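Facilities Help Desk
Ticket 3396
Site: Wambridge, visitor lounge
Item: Shoe rack, freestanding, black metal frame, wood shelves
Opened by: Niloufar Hashemi
Opened: February 3, 2023
Priority: Low
Status: Closed

Problem as reported

Rack rocks side to side when slippers are taken off the lower shelf. It does not rock when left alone. A knock is heard from the left side at the same time. Reporter has tried turning the feet by hand with no change. Requests repair or replacement before the Prarton visitors arrive.

Entry 1, Hashemi

Rack stands against the wall next to the armchairs, on the striped carpet. The closest armchair is very near the left upright, so I first suspected the chair was touching the frame and making the knock.

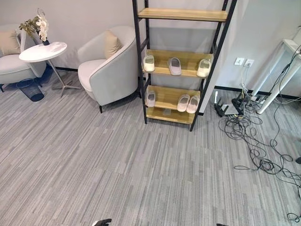

Pulled the armchair 4 inches to the left and pushed on the rack at shoulder height. Knock still present. Chair ruled out. Put the chair back where it was.

Took all slippers off and repeated the push. Movement about the same, so the load is not the cause. Checked the wall fixing next. The strap supplied with the rack was never installed. It was still in the bag with the spare bolts, in the supply closet.

Entry 2, Doucet (parts desk)

Please confirm which version you have. The early Turken racks use a plain bolt at the shelf bracket and the later ones have a lock washer. The early ones loosen on carpet. If there is no washer under the bolt head, it is the early one. Do not tighten the shelf bolts with the shelves loaded, the boards will set crooked.

Entry 3, Hashemi

No washer on any bolt I can reach. Early version.

Findings:
Front left foot: not touching the floor under the carpet pile. Turned out until it took weight.
Lower shelf, left bracket: bolt finger loose. Source of the knock.
Middle shelf, left bracket: bolt loose by half a turn.
Right side brackets: tight.
Wood boards: no cracks found by hand along the front edges.

Fitted lock washers from the Doucet kit at the 2 left brackets and tightened with the shelves bare. Installed the wall strap. Left the rack bare for 60 minutes and pushed again. No knock, no movement at the foot.

Entry 4, Hashemi

Loaded test. Slippers on the middle and lower shelves only, top shelf kept clear. 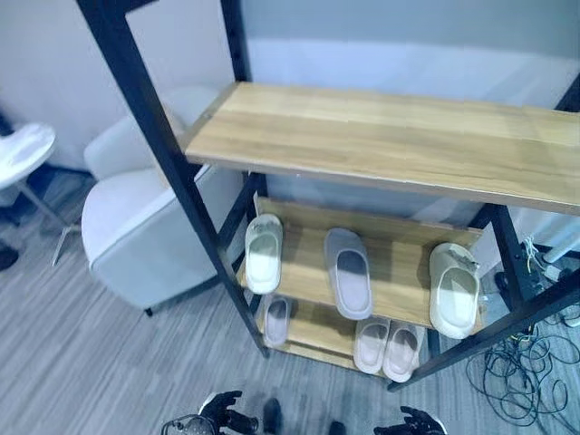

Slippers should go fully onto the board, heel or toe inside the front edge. One that hangs over gets caught by a sleeve or a bag and the pull goes straight into the bracket. Removed and replaced slippers from both shelves several times, left end first. Rack stayed put. Level on the middle board reads true.

Entry 5, Doucet

Washers for the right side will be sent with the June order. Not urgent if those bolts are tight. Recheck the left side if the rack is ever moved, and unhook the strap before moving it.

Entry 6, Hashemi

Noted. Right side washers added to the open parts list under this ticket number. Cleaning crew told to vacuum around the rack without sliding it.

Resolution: Bolts tightened, foot adjusted, wall strap installed. No replacement needed.
Closed by: Niloufar Hashemi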